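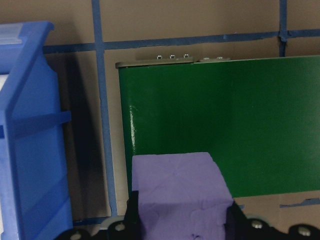
ALVARADO, December

Danjuma Fashola would like it known that he is not a tidy person. He sorts things for a living, and he says people confuse the two.

"You should see my car," he says. "I have a bin for umbrellas. The umbrellas are on the floor."

We meet on a Wednesday, over coffee he has forgotten to drink, to talk about painter's tape. Fashola plans layouts for Ganen, which helps small workshops decide where their stuff goes, and his answer to most questions is a grid. Cover the surface in something plain and brown, lay the blue tape lengthwise and crosswise, then argue about what belongs in each square.

"People buy the bins first," he says. "Then they have 12 bins and the same mess, only now it has lids."

He came to this by way of a stockroom at Jomside, where he spent 2 years looking for things other people had put somewhere sensible. He still has opinions about the word "sensible."

Does the tape have to be straight?

"No. I used to use a ruler and it took me all morning. Now I do it by eye and it wrinkles, and I live with it."
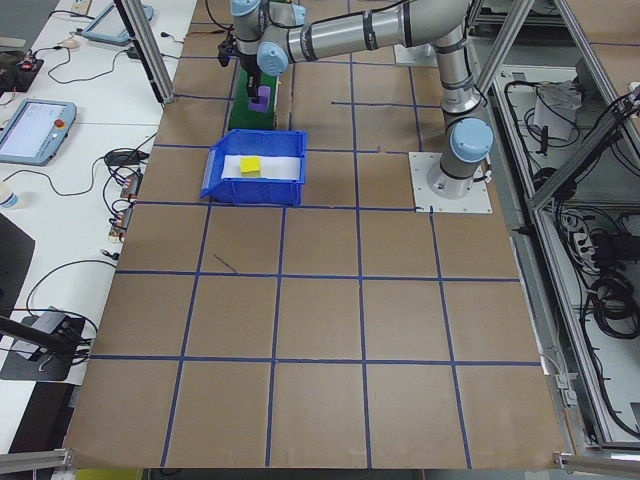
On the bins themselves he is stricter. He likes an open top and a sloped front – "so you can see in without climbing in" – and he puts something white in the bottom. A small yellow cube on a white lining is easy to spot. The same cube in a bare blue bin, he claims, once cost him 20 minutes and a good mood.

Color is the one subject that gets him to sit forward. Green next to blue he considers fine. Blue next to blue he considers a cry for help.

His own kitchen has had no tape in it since his wife came home to a taped counter and asked, politely, where dinner was meant to go. "She had a point," he says. "I hadn't given dinner a square."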